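검색어를 입력하세요 검색
읽는 시간 2분

Pitumer 핸드헬드 그리퍼 설정 안내서
6장. 얇은 물건을 집다가 핑거가 멈췄을 때 (오류 60)

오류 60은 핑거가 목표 폭까지 닫히지 못했다는 뜻입니다. 설명서 초판에는 "드물게 발생"이라고 적혀 있었는데, 그 문장을 쓴 사람은 젓가락을 집어 본 적이 없는 것 같습니다. 젓가락, 빨대, 티스푼 손잡이처럼 가늘고 납작하게 누운 물건에서 주로 나옵니다. 핑거 끝이 쟁반이나 식탁보를 먼저 누르고, 모터는 그것을 물건이라고 믿은 채 계속 힘을 줍니다.

주의: 오류가 떠 있는 동안 핑거 사이에 손가락을 넣지 마십시오. 표시등이 꺼져도 모터에는 힘이 남아 있을 수 있습니다. "살짝만 빼면 될 것 같은데"라는 생각이 들면 1번부터 다시 읽으십시오.

복구 순서

1. 방아쇠에서 손을 뗍니다. 더 세게 당겨도 오류는 설득되지 않습니다.
2. 손잡이 뒤쪽의 정지 버튼을 2초간 누릅니다.
3. 그리퍼를 수직으로 들어 올립니다. 옆으로 끌면 식탁보가 따라오고, 식탁보 위의 것도 전부 따라옵니다.
4. 핑거 고정 나사가 풀렸는지 확인합니다. 흔들리면 Grikby 공구로 조입니다. 동전으로 조이지 마십시오.
5. Plaltodix 프로그램에서 '원점 복귀'를 실행합니다. 핑거가 끝까지 벌어진 뒤 오류 기록을 지웁니다.
6. 닫힘 힘을 기본값의 60%로 낮추고 다시 접근합니다.

접근 높이 맞추기

쟁반에는 턱이 있습니다. 한쪽 핑거는 쟁반 위에, 다른 쪽은 식탁보 위에 있으면 두 핑거 아래의 바닥 높이가 다릅니다. 이 상태로 내려가면 한쪽이 먼저 닿고, 오류 60이 다시 뜹니다.

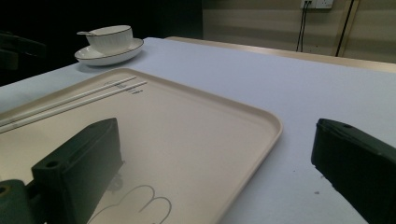
사진 출처: Charpentier 기술문서팀

양쪽 핑거가 모두 쟁반 안쪽에 들어오도록 손잡이 위치를 옮긴 다음 내려가십시오. 젓가락 두 짝이 나란히 누워 있으면 젓가락 방향과 핑거의 닫힘 방향을 90도로 맞춥니다. 찻잔이 가까이 있으면 먼저 치웁니다. 보증 범위에 찻잔은 없습니다.

참고: 같은 오류가 반복되면 오류 기록을 지우지 말고 저장해서 보내 주십시오. 기록은 1000건까지 보관됩니다. 그 한도를 채운 분께는 그리퍼보다 휴식을 먼저 권합니다.

공유 2 댓글 0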